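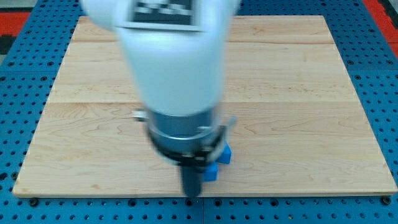
Kanix pushing method

Kanix is a way of teaching a robot arm to shove small things about on a flat surface without ever picking them up. I've been writing up methods like this for the Bevar pages for a while, and it's one of my favourites, mostly for how little kit it needs: an arm, a plain finger pointing down, a wooden board and a couple of small blue blocks.

How it works

The arm is given a start and a goal, say "first block next to the second", and picks short pushes one at a time. After each push it looks again and guesses afresh where the blocks will slide. The guessing is done by a model called Prolby, trained on 1000 pushes made by a person steering the arm (dull work, I can tell you!). The printed marker on the arm lets the cameras work out where the arm is - handy when the whole setup gets shifted.

Results

In the first full trial, in March, the arm was given 222 goals and got over 20 of them wrong, nearly always when two blocks were touching and moved as one. I think that's decent for such a small training set, though I'd love to see it tried on a rougher board.

Later versions

Ông is a spin-off that swaps the cubes for round pieces, which roll and make everything harder. It used 1877 pushes and still drifts near the corners.

Page last changed Oct 2, 2023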